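**Hand-held gripper build, part 2.** Notes for anyone who asked after the last thread. Same workshop in Divcombe, same parallel linkage, fewer printed parts that snap.

1/ Recap: it's a two-finger gripper you hold and squeeze yourself. Trigger at the back, four-bar linkage at the front, camera looking out over the fingers. No motors. The camera sees what the fingers do and the trigger encoder logs how far they're open.

2/ The linkage plates are the third revision. The first two flexed sideways under load, so the pads met at the tips and left a wedge of daylight behind. Cut-outs stay, because weight at the front is what tires your wrist.

3/ Pads are blue TPU, ribbed across the gripping face. I tried smooth ones in April and they skated over anything woven. Ribs catch an edge of cloth and keep it.

4/ Fabric is the test I care about. Rigid things are easy to grip and tell you very little about pad alignment. So the bench for this round is a bed with a quilt on it.
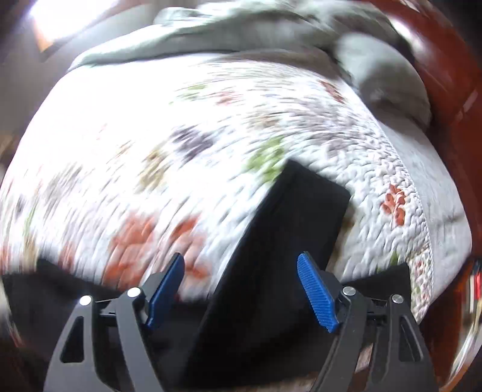
5/ Opening width next. The spec I gave myself was 80 mm between pads at full travel. The linkage gets there, but the last bit of trigger movement does almost nothing, so I've moved the encoder zero to compensate. Anyone copying the files should do the same before calibrating.

6/ Pivot pins: steel, reamed holes, a drop of light oil. Prunance sells a bushing kit that would be neater. I haven't fitted it. Play at the fingertip is acceptable without and the kit adds width at each joint.

7/ Camera exposure is still a problem. With auto on, anything bright near the edge of view drags the whole image about, and a quick wrist movement smears a patterned background. I've locked the shutter at 1/200 and let gain do the work. Noisier, but the pad edges stay sharp enough to track.

8/ Anas Moussa asked whether the blue is deliberate. Yes. Bedding and clothes come in most colours, but a saturated blue is uncommon enough that a simple threshold finds the pads in most frames. Denim will be a nuisance. I'll deal with denim later.

9/ Pinching technique, for those who've built one: come down with the fingers open, press lightly until the cloth rucks up between the pads, then close. If you close first and push, you get nothing.

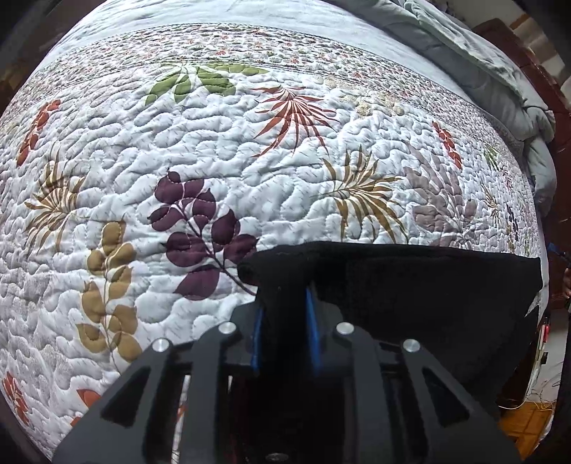 *Pads closed on the upper edge of the black cloth, quilt underneath.*

10/ Closing force is set by the return spring and your own hand. I went from the Frerichs spring to a softer one. The stiff spring made the trigger feel precise for ten minutes and then your forearm gives up.

11/ Dark cloth is worth including in any test set. Matte black gives the camera very little to work with apart from its outline, and black plates in front of it don't help. If I print another set of arms they'll be light grey.

12/ Cycle test on the linkage: 2,000 open/close on a jig driven by an old wiper motor. One pin had walked out slightly by the end. Now retained with a circlip. The pads showed no wear I could measure – they weren't gripping anything, so don't read much into that.

13/ Software is unchanged. Logger runs on the Jisum board, writes encoder and video to the same card, timestamps both from one clock. Earlier builds used two clocks and I lost an evening to drift.

14/ Still to do: shorter trigger, strain relief on the camera cable, a proper drawing of the inner plate with the hole positions dimensioned from the centre line. Several of you have been scaling it off photos. Please stop, the lens distortion will put your pivots in the wrong place.

15/ Files go up once the drawing is finished. Inner plates first, pads after.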